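**Laundry corner – folding long sleeves**

Quick one this month, I'm typing between loads. Several of you wrote in after the towel piece asking about shirts. Long sleeved ones mostly. Carter Penner says his stack falls over every time he opens the closet, and he wants to know if there's a trick. Sort of!

Use the bed. A table is too narrow once the arms are out, and the floor has dog hair on it (mine does anyway). Make the bed first, pull the sheet fairly tight, then lay the shirt out with the buttons or the front facing down. Smooth from the collar to the hem with the flat of your hand. Don't chase every wrinkle, you'll be there till Monday.

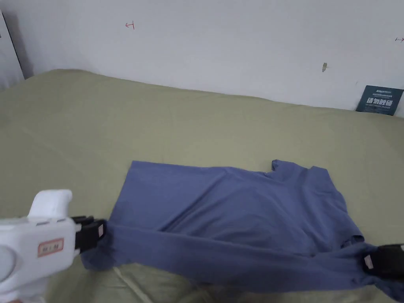

Sleeves next. Fold one side in toward the middle, then bring the sleeve back down so it runs along the body and dosen't stick out past the edge. Same on the other side. Cuffs flat – a twisted cuff makes a lump you'll feel through the whole pile. Then hem up to the middle, and up again to the collar. Done.

Ye-ji Bang does hers in thirds and stands them upright in the drawer like files. She got 20 shirts into one drawer that way. I tried it, got to 9 and gave up, but my drawers are shallow.

Thicker cotton wants 2 folds, no more. Thin stuff can take another.

Still owe you the piece on fitted sheets, I know, I know. Hoping for March. If you have a method that works send it over, short is fine, and tell me what size matress you've got.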